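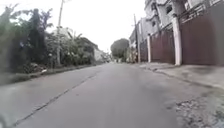
Unsere Straße für die nächsten Wochen, gleich nach der Ecke.

Ihr Lieben, ich hatte versprochen, mich zu melden, sobald wir angekommen sind, und jetzt sitze ich mit einem viel zu süßen Kaffee auf der Stufe vor der Tür und fange einfach mal an. Es wird ein längerer Faden, ihr kennt mich ja.

Also: Wir wohnen in einer ganz normalen Wohnstraße. Kein Meerblick, kein Altstadtgässchen, dafür Häuser, Mauern, Tore und unglaublich viel Grün. Ich habe mich schon am ersten Morgen verliebt, noch in Hausschuhen und mit ungekämmten Haaren.

Links wächst alles durcheinander, Sträucher und Bäume und dazwischen etwas, das ich für Bananenstauden halte (wer sich auskennt, bitte melden!). Und mittendrin ein Strommast - oder jedenfalls ein grauer Mast, der aus dem Gebüsch ragt, als wäre er mitgewachsen.

Ich gehe jeden Tag zwischen sechs und sieben los, bevor es richtig warm wird. 500 Meter bis zum Laden, dann mit Brot und Obst wieder zurück. Zu Hause würde ich für die Strecke das Rad nehmen, schäme mich ein bisschen und gelobe Besserung.

Was mir beim Gehen auffällt, und darüber lacht meine Familie inzwischen herzlich: der Boden. Ich schaue dauernd auf den Boden! Asphalt, dann wieder Beton, und überall diese langen Risse, denen man mit den Augen hinterherläuft wie einem Fluss auf der Landkarte.

Einen davon habe ich Flusska getauft. Er fängt mitten auf der Straße an und verzweigt sich dann, richtig mit Nebenarmen und Delta. Der Name ist albern, aber jetzt heißt er so, und wir verabreden uns sogar dort. "Treffen an der Flusska" versteht bei uns jeder.
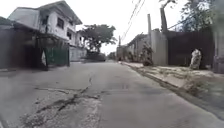

Mit dem Kinderwagen wäre es hier übrigens eine kleine Herausforderung, mit dem Rollkoffer war es das auch. Meiner heißt seit einer früheren Reise Bellamy und hat auf dem Weg vom Taxi zur Tür ein Rädchen eingebüßt. Er rollt noch, aber er singt dabei.

Am liebsten mag ich die Tore. Bei uns daheim sieht man Hecke, Hecke, Jägerzaun, Hecke. Hier gibt es ein grünes aus Metall, gleich neben einem weißen Haus mit spitzem Dach, und ich gehe jedes Mal ein bisschen langsamer daran vorbei. So ein Grün hätte ich gern für unser Gartentürchen.

Die Wände sind nicht frisch gestrichen, man sieht ihnen das Wetter an, und ich finde das schön. Ich würde da gar nichts dran machen. (Sagt die Frau, die in diesem Frühjahr 2 Eimer Fassadenfarbe verbraucht und sich danach eine Woche lang über den Farbton geärgert hat.)

Nachmittags ist es still. Man hört Geschirr, irgendwo ein Radio, und den Hund von gegenüber, den wir Tustus nennen. Wie er wirklich heißt, müssen wir noch herausfinden. Er bellt genau dreimal, und dann ist er mit uns durch.

Das Wetter wechselt ständig, eben noch alles weißgrau und dann auf einmal blauer Himmel mit dicken Wolken. Ich hänge die Wäsche raus, ich hole sie rein, ich hänge sie wieder raus. So vergeht hier ein Vormittag, und ich habe nichts dagegen.

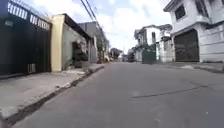

Gestern bin ich einmal ganz bis ans Ende gelaufen, auf dem Gehweg, soweit er reicht, immer an den Mauern entlang. Man braucht dafür ewig, wenn man so guckt wie ich. An einem fast schwarzen Tor mit hellem Gitter obendrin bin ich stehen geblieben und habe überlegt, wie es wohl dahinter aussieht.

Fürs Tagebuch benutze ich diesmal Drumora, die kleine App, von der ich euch erzählt habe. Man soll jeden Abend drei Sätze schreiben. Ich schreibe dreißig, sie meckert nicht.

Morgen will ich in die andere Richtung gehen, da soll es eine Bäckerei geben. Wenn jemand von euch weiß, wie man einem Koffer ein neues Rädchen anschraubt, ohne ihn ganz auseinanderzunehmen - her damit, Bellamy und ich wären sehr dankbar!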